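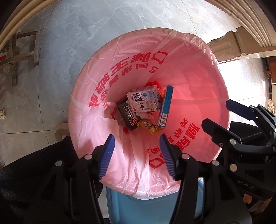
List: Kerkero Residents, household waste and recycling
Subject: Re: Liners, small boxes and drink cartons
From: Jennylyn Galang
Date: 13 Aug 2019
Message 1697

Cherry Mae,

I'll answer in the order you asked. Your message is quoted at the bottom for anyone who deleted it.

1. Liners. The thin bags are fine in the round bins. Fold the top outward over the rim all the way around and pull it down far enough that it holds. If only an inch goes over, the bag slides in as soon as something heavier than paper lands in it. It doesn't matter what color they are or whether they have store printing on them. I have used shopping bags with red lettering for years and the hauler has never said a word. Dranow takes the contents and the bag together from the trash side. On the recycling side the bag has to come off, so tip the boxes out loose and use the bag again if it's clean.

2. Small boxes. Medicine boxes, tea boxes, the narrow ones that toothpaste and ointment come in, all of these are plain cardboard as far as Dranow is concerned and should go in with the paper. Most of them end up in the trash because the nearest bin is the one by the desk or the couch. In our apartment we keep one bin for packaging only and another for everything else, and that took care of most of it. Open both ends and press the box flat. The leaflet can go in too. Pull out any blister pack or plastic tray first. Boxes with a shiny plastic coating on the inside are trash. A coating on the outside only is okay.

3. Drink cartons. These are the ones that cause the trouble. A carton is paper outside but it has plastic inside, and some have foil as well, so it can't go with the paper. Dranow sends cartons on to Arnlow, and Arnlow wants them rinsed, drained and flattened, with the straw removed if there is one. The cap can stay on.

To flatten a carton, turn it upside down and look for the folded flaps at the end. Lift the flaps away from the sides, press the seams open and then push the panels together. Cartons of this type usually have some kind of round or triangular mark on the flap or near the barcode, but don't go by the mark. It varies by country and I've given up trying to match them to the chart. If it held a drink and the walls are stiff paper, treat it as a carton.
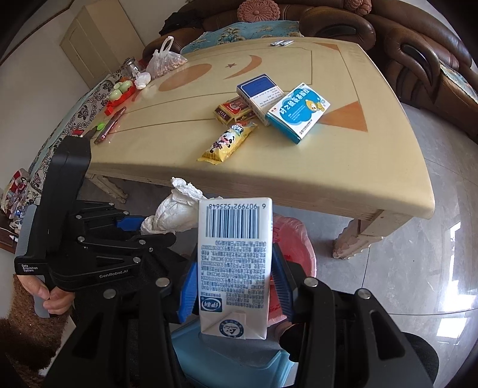
White drink carton, small-print side, with the lettering upside down. The flap with the round emblem is at the near end.

4. Tissues. You didn't ask but somebody always does. Used tissues and napkins are trash, even though they're paper. Same for paper towels. If a wad of tissue gets into the paper bin, take it out before it goes downstairs.

5. Imported packaging. I can't read most of it either. My rule is to go by the material and forget the wording. If it tears like cardboard and there is no film along the torn edge, it's cardboard. If there is film, it's a carton or it's trash, depending on what it held. Black and dark blue boxes are fine, the ink is not a problem.

On your last question, the weights. The paper total posted in the lobby for the period since February was 1309 pounds. That is paper and cardboard only. Cartons are weighed separately at Arnlow and we don't get a number for them until they have a full pallet, which is shared with the Baluyot building next door. I asked if they would estimate our part and they said no.

The carton crate is on the lower shelf in the trash room, left of the door. It's the gray one. The blue one belongs to Baluyot and I'd ask people not to use it when ours is full. Leave the cartons flat on the shelf and I'll move them.

New liners: I have a pack in the laundry room cupboard, 36 to a roll, for anyone who runs out. They fit the round bins and the small square ones. They are too short for the kitchen pull-out.

Jennylyn

On the same list, Cherry Mae Navarro wrote:

> Hi all,
>
> I moved in on the second floor and I have a few questions
> about the sorting. I read the sheet on the trash room door
> but it was written for the old hauler I think.
>
> Can I use the thin store bags to line the small bins or does
> it have to be the clear kind? Mine are pink and I have a whole
> drawer of them.
>
> We get a lot of small boxes because my mother sends us
> medicine and snacks. Are those paper? I have been putting
> them in the trash because I wasn't sure.
>
> What about milk and juice cartons? The sheet says "no
> composite" and doesn't say what that is. Many of ours are
> imported, so I can't check the label.
>
> Also, is there somewhere we can see how much the building
> recycles? My daughter has a school project and wants a real
> number.
>
> Thank you,
> Cherry Mae Navarro

P.S. to the above. "Composite" is the cartons. Also padded envelopes with plastic bubbles inside, and the cardboard tubes with a metal bottom that chips come in. The old sheet is coming down when I get the new one laminated. I have 2 copies printed without lamination if anybody wants one for the inside of a cupboard door, just knock.

--
You are receiving this because you are subscribed to the Kerkero Residents list. To change to the digest or to unsubscribe, reply with the word digest or unsubscribe in the subject line.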